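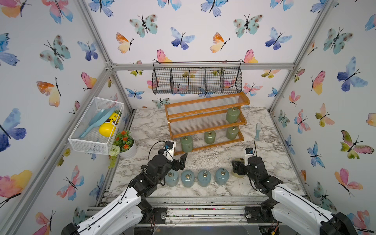 Teaching Two Arms to Sort Jars
June
By Trimis, Gavik lab section

For my project I wanted to get a pair of arms to sort jars by color onto a little three-tier shelf, and I wanted to teach it all by hand (well, by remote). You hold two small leader arms, you move, and the big ones copy you. Sounds easy! My first 30 tries were awful. I kept bumping the shelf, and once I knocked it flat.

The jars are glossy, with rounded tops and a gold-colored ring on each lid, and the rings are what got me. If you come in from above, a finger catches the ring and the jar tips. I switched to grabbing the body from the side and my demos got so much cleaner. Green goes on the shelf first, then blue.

I ended up with 100 demos I was happy to keep, 11 of them done in one very long evening with pizza. Each arm has its own camera over the wrist, so I tried to keep both views on the jar while I drove, even when it felt slow. I trained for 2,000 steps on the Zavine machine and then let it go on its own. Blue jars in the middle went great. The ones close to the left arm are still hit or miss, and I want to record more of those next.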